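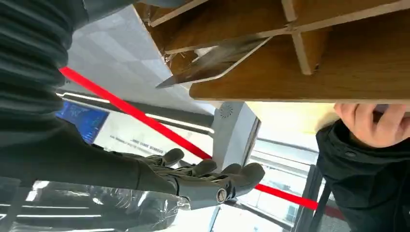 Étagère en bois à compartiments : panneaux transparents qui dépassent et calage en carton

Forum Aménagement > Stands, vitrines et petits espaces d'exposition
Discussion ouverte le 11 mai 2026

mostafa_b
Bonjour à tous. Je m'excuse d'avance pour mon français, ce n'est pas ma première langue mais je fais attention.
Je prépare un espace d'exposition avec une grande étagère en bois, modèle Flirnalik, divisée en compartiments par des séparations claires. Dans une case nous avons glissé un panneau transparent assez mince, à bord biseauté, et il sort de l'étagère au lieu de rester dans le plan du bois. Il penche vers la gauche et je n'aime pas cela, surtout que les visiteurs sont derrière un cordon rouge mais que nos collègues passent tous les jours juste à côté.
Les cases font 33 cm de large. Comment feriez-vous pour tenir le panneau, sans percer le bois si possible ?

Halvard Forsberg
Bonjour Mostafa. Quelle épaisseur, ton panneau ? Et est-ce qu'il doit être retiré souvent ? Ce n'est pas la même solution.

mostafa_b
6 mm. On le retire une fois par semaine pour le nettoyage.

Halvard Forsberg
Alors prends un profilé en U, collé au fond de la case avec un adhésif repositionnable. Le panneau entre dedans et ne glisse plus. Tu coupes le profilé à la scie fine, tu ponces les bouts, et c'est terminé en une demi-heure.

doaa.s
Je ne suis pas d'accord avec l'adhésif. J'ai fait cela sur une étagère avec un décor de bois chaud, le même genre de brun, et en novembre quand j'ai décollé les bandes, la finition est partie avec. Il restait quatre traces bien visibles de face. Pour moi il faut des petites butées en silicone, deux en bas et deux en haut, qui serrent seulement par la pression.

Halvard Forsberg
Doaa, cela dépend de la finition. Sur un vernis dur je n'ai jamais eu de trace. Mais il faut chauffer un peu avec un sèche-cheveux avant de tirer, si on arrache à froid c'est normal que ça parte.

doaa.s
J'ai chauffé. Je maintiens les butées.

amr_sherbiny
Avant de choisir entre les deux, regarde si le panneau n'est pas simplement trop profond pour la case. S'il dépasse, aucune butée ne va le faire rentrer ! Mesure la profondeur à gauche et à droite, car chez moi le fond n'était pas parallèle.

mostafa_b
Merci Amr, je n'avais pas pensé à mesurer les deux côtés. Je le fais et je reviens.
En attendant, j'ai une deuxième question, peut-être plus simple. Il nous reste un grand calage en carton ondulé, plié en grille avec des séparations et des rabats inclinés. Il est encore solide, mais un panneau du bas a un bord déchiré. Est-ce que vous gardez ce genre de chose pour le retour du matériel, ou vous le jetez ?
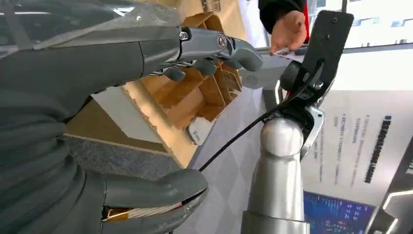 macario_e
Est-ce qu'on peut réparer un bord déchiré avec du ruban kraft et réutiliser le calage pour un transport ?

amr_sherbiny
On peut le faire si la déchirure reste au bord et que les plis tiennent encore. Mets le ruban des deux côtés, dans le sens des cannelures, et n'utilise pas cette case pour une pièce lourde.

macario_e
D'accord, merci. Moi je serais plus prudent que toi. Un carton qui a déjà voyagé perd de sa force même là où on ne voit rien. Pour un objet fragile je rachète un croisillon neuf, chez Ostum on peut les commander à la pièce.

Halvard Forsberg
Racheter à chaque fois, c'est cher et c'est du gaspillage. Nous avons gardé les mêmes calages pour 4 expositions, avec de la mousse fine dans les cases. Il faut seulement les stocker à plat et au sec, debout contre un mur ils se déforment.

doaa.s
Là je suis d'accord avec Halvard - pour une fois. J'ajoute une chose : notez au crayon, sur le carton, quel objet va dans quelle case. Au démontage tout le monde est fatigué et on remplit n'importe comment.

macario_e
Le crayon, oui, très bonne idée. Pour le reste je garde mon avis, j'ai déjà payé 300 euros de réparation à cause d'un calage « encore bon ».

mostafa_b
Je reviens avec les mesures. Amr avait raison, la case est moins profonde du côté droit, de 4 mm. Le panneau touche le fond à droite et il pivote. Donc je vais faire recouper le panneau d'abord, et ensuite essayer les butées de Doaa parce qu'on peut les enlever facilement. Si cela ne tient pas, je passe au profilé de Halvard.
Pour le carton, je mets le ruban et je le garde pour les objets légers.

Halvard Forsberg
Fais recouper par quelqu'un qui peut refaire le biseau, sinon tu auras un côté différent des autres et cela se voit à la lumière.

mostafa_b
Bien noté. Il y a un atelier près de chez nous, je vais leur demander le prix pour le biseau et je l'écrirai dans cette discussion.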